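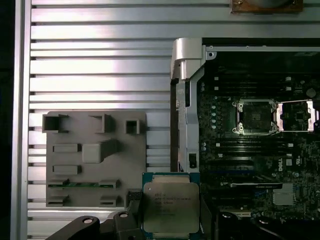

Leonie Goodwin wrote in to ask why her demonstrations look fine on screen while the arm, running on its own, still brings the processor down a hair off square. She had 200 recorded runs, all marked good. My first question was how many of them included a pause above the socket. None did. She is quick with the handles and goes from pickup to seating in one sweep, and a sweep gives the training very little to work with at the point where accuracy matters.

The tips below come from our bench notes for seating processors, memory and small boards by remote control. Most apply equally to hand guiding.

Before recording

Power down the motherboard and pull the cord. Ground the chassis and any metal part of the gripper that touches the work.

Practice on a dead board and a dead processor. Socket pins bend under very little side load and straightening them is slow work under magnification.

Fix the chassis to the bench. If it can be pushed with one finger, it will creep over a long session and the early runs will no longer match the late ones. Tape marks at the corners will show creep, but clamps prevent it.

Seat each part in its holder the same way every time, pin-1 corner to the same side. Vary the position later, on purpose, as a separate batch.

Check for glare in the wrist view. Bright metal behind the work can wash out an edge the operator needs. Move the lamp to the side or hang a sheet of tracing paper in front of it. Lock exposure and white balance afterward.

Warm up the operator. The first 2 runs of any session are discarded here, whoever is driving.

Gripping

Grip a processor by opposite edges of the substrate, clear of the contacts underneath. Keep the fingers low enough on the part that they do not shade the leading edge from the camera.

Set the force limit before the first pickup. We run the gripper at 70 on the Lotum controller's own scale, where 100 is full. Yours will differ. Start low and raise it until the part no longer rotates when nudged with a plastic pick.

Wipe the finger pads with isopropyl alcohol and let them dry. Oily pads allow a slow slip that is hard to see live and easy to see on playback.

If the part shifts in the grip, put it back and take it again. Keep that run. Regrasps are useful, provided the operator carries the task through to the end.

Moving

Lift straight up until clear of the holder, then travel. Diagonal exits catch on the holder wall.

Turn the part to its final orientation well away from the socket. Turning and descending together is the usual cause of Goodwin's problem.

Stop above the socket. Hold still for a slow breath. Correct the angle, then the position, then come down. Do it in that order every time, including on runs where no correction seems necessary.

Scale down the handle motion for the descent. On the Rudora handles this is the thumb switch; on older sets you have to edit the ratio between runs.

Do not press. A processor in this style of socket rests in place under its own weight and the load plate does the clamping. Open the fingers a little, look, then open fully and retreat straight up.

Memory modules are the exception. They need a firm push at both ends, and a single gripper tends to seat one end first. Record the push as its own short task, with the latches already open.

Sorting the runs

Watch every run at double speed, and the last part of each at normal speed.

Throw out runs where the operator stopped to talk. A long idle hold in mid-air teaches the arm to hold in mid-air.

Label by outcome and by operator. Anel Cele and I drive differently enough that mixing our runs without labels cost us most of July.

Keep failures in a separate folder, with a one-line note on each.

Goodwin re-recorded with the pause added and the descent scaled down. Her new set is smaller than the old one and she reports the arm now stops and squares up before lowering. She still has trouble with the release, where one pad sticks slightly and drags the part. Clean the pads first. If that fails, try opening the fingers at half speed.

Updated 8 November 2022. Corrections to Tegan Gilchrist at the Pearce bench.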